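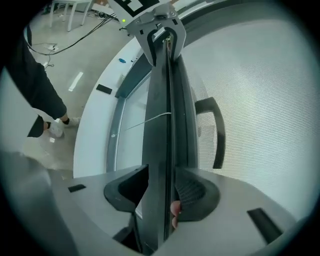
Black handle against a pale, finely patterned surface, with a glossy white ledge and a glass pane in a dark gray rim.

Handles, Mesh, Glass and Ledges: Frequently Asked Questions

Last revised Mar 15, 2004. Answers by Ans Schouten and Rainer Petersen unless another name is given.

Is a curved handle better than a straight one?

Depends who you ask, and the people you ask usually sell one or the other. The claim for the curved kind is that your hand finds it without looking. Maybe. Any handle that stands out from the surface will do that, and a knob does it too. What matters more is whether four adult fingers fit behind it. Take a ruler to the store and measure the gap, and if the sample is glued to a board so you can't get your fingers in, ask for a loose one.

Hook-shaped handles have one drawback the catalogs skip. They catch sleeves, bag straps and apron strings. Look at which way the open end points before you drill.

The catalog says the black finish "never wears." Does it?

We don't believe it. Kobe Geerts fitted Onus handles all through his kitchen in October and the one on the trash drawer was already shiny at the bend by the time we visited. The others looked fine. A handle that gets pulled all day wears and a handle on the cupboard with the fondue set doesn't, whatever is written on the box.

If you want black, buy a spare or two of the same batch and put them away. Black comes in a lot of shades once two of them are side by side.

Mesh or small holes, does it make a difference?

For looks, not much from across the room. For cleaning, quite a bit. A fabric-like mesh holds on to grease and hair, and a cloth drags on it. A sheet with punched holes wipes down more easily but fills up with whatever you wipe it with. Shops use the two words as if they meant the same thing, so ask what you're getting and push a fingernail against it. If it gives, treat it like fabric.

Does a perforated surface really "let the cupboard breathe"?

Air will go through holes, nobody disputes that. Whether enough goes through to help is another matter. We have seen a perforated door with a solid liner stuck right behind it, sold as ventilated. Open the thing up and hold a flashlight on the other side. No light, no air.

If your problem is damp shoes or a musty shelf, try leaving the door open for a week first. It's free.

How do I clean the pattern without scratching it?

Vacuum first, with the soft brush. Then a barely damp microfiber cloth and one drop of dish soap. Go in one direction and then across. Don't spray anything straight at it, since the liquid ends up behind the surface where you can't dry it.

Toothpicks are recommended on several household sites. We tried it. After one row you will want to move house.

What about Atlow foam? My neighbor swears by it.

Karlijn Van Loon tested a can on one half of a panel and used soap and water on the other. She couldn't tell the halves apart and neither could we. It smells stronger than soap, which may be what your neighbor likes. It also left a white crust in the holes that had to be brushed out.

Can I put screws through mesh or perforated sheet to hang a handle?

You can, but a screw head alone will pull through sooner or later. Use a wide washer or a backing strip on the far side. Tighten by hand. If you use a power driver on a thin sheet you'll dimple it, and a dimple in a regular pattern shows from the doorway.

Kits that promise "no backing needed" rely on adhesive. Read the small print about heat and moisture, then think about where you were planning to put it.

Why does my glass pane rattle in its rim?

Most often the seal has shrunk or was never pushed all the way in. Press along the rim with your thumbs and listen for where the noise stops. A clear replacement seal from a hardware store costs less than the Tekleab "silencing set," which as far as we can see contains a clear replacement seal and a leaflet.

Do not fill the gap with superglue. We had 3 letters about this last year and every one of them was from a person who then needed to get the glass out.

Should I worry about what kind of glass it is?

Yes, if it's low down, near a door, or where a child could fall against it. Look for a safety mark in a corner of the pane. If there isn't one, don't take the seller's word that "they all are these days." A glazier can tell you, and so can the original paperwork if you were sensible enough to keep it.

How do I keep a glossy white ledge white?

Wipe it often with something mild. That's really all we have. Melamine sponges take off marks very nicely and also take off gloss, a bit at a time, and you only notice when the sun is low and there's a dull patch shaped like your elbow. Yellowing is a different problem and no cleaner we've tried has reversed it. Kokex Bright White didn't either, at twice the price of the one that also didn't.

A curved ledge is harder to tape and repaint than a straight one. Use the stretchy kind of masking tape, and practice on a bowl.

Dust collects where the ledge meets the floor. Any tricks?

A dry paintbrush, an old one, then the vacuum. There are special crevice tools. Ours is in a drawer.

Is sealing that edge worth it?

In a bathroom or near a sink, probably. Elsewhere we'd leave it alone. Sealant on a dry floor gathers dirt and turns gray, and then you have a gray line where you used to have a shadow. Anselmo Puma disagrees and has sealed every edge in his apartment. He is welcome to write his own page.

I was quoted 600 for new handles and cleaning. Is that fair?

We can't tell from a number. Ask for the handles and the labor on separate lines and see what happens to the total. If the person quoting won't split it, get another quote.

Do you get paid to recommend brands?

No, and it would be a poor deal for them if we did. Samples are returned or paid for.

Can I send in a question?

Yes. Say what the surface is made of if you know, and say so if you don't. Letters beginning "I already glued it" are read last.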